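I gave up on reheating buns in the microwave last November, and I'm not going back. You get one soft bite, and then the rest goes tough as a shoe (you know the kind!).

So my vote goes to the plain little electric steamer, the kind with a dial on the front and a tray full of holes.

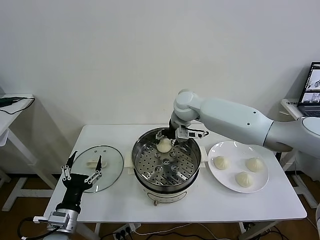

Pleated buns, a steamer and a plate within easy reach.

My sister says it hogs the counter, and sure, it does. But I use mine 2 or 3 mornings a week, and the waffle maker hasn't left its box in years – guess which one I'm keeping out!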